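Zister desk set: data card

Maintainer: Banafsheh Bahrami
Labels checked by: Dineo Hendricks
Last revised: April

Contents
The set covers everyday objects on an office desk. There are 1399 clips in the current release, of which 1351 have a checked object label. The remaining clips are kept in the folder "unchecked" and should be left out of any counts.

Object labels
Labels are in lower case and name the kind of object first, then the detail: "bottle, milk drink", "cup, patterned", "stand, laptop". Brand text is recorded in a separate field, in the original script where it can be read. Wahaha AD钙 bottles have 261 clips, more than any other object.

Do not merge "bottle, milk drink" with "bottle, water". The two were a single label in the Radebe release and the older files still have it.

Surroundings
Desks are left as their users keep them. Books, papers, cables and tissues are listed under "surroundings" and carry no object label unless they are handled.

Milk drink bottle, green screw cap:
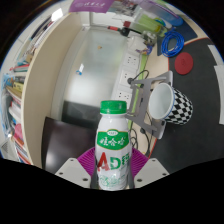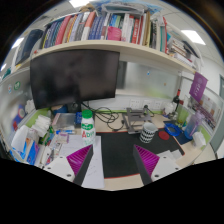
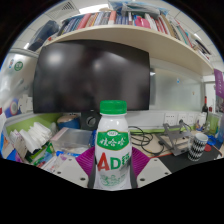 Label files are plain text, one line per clip, with fields separated by tabs. An empty brand field means that no brand text was legible. It says nothing about whether the object has a brand.

Known problems
Patterned cups are labelled unevenly. Checked and zigzag patterns were entered as free text, and over 80 lines still need a second reading.
The Edham desks use "mat" and "pad" for the same thing.
Shelf contents are listed by type only; book titles are not transcribed.

Corrections go to Dineo Hendricks with the clip number and the proposed label.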